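Tralbridge Low-Pile Carpet, March 2020

I bought the Tralbridge because the Jendeo I wanted was out of stock, and love has grown from worse beginnings. It lies flat, it vacuums up without a fight, and it has forgiven me one bowl of soup. The backing smelled like a tire shop for 14 days – the leaflet says two. Would I buy it again? Probably, in a darker color. 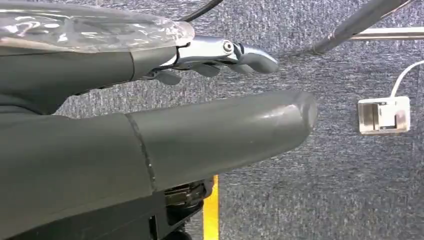 Adwoa Quansah: Mine smelled for a week, then quit. Skip their underlay, though, it creeps toward the door.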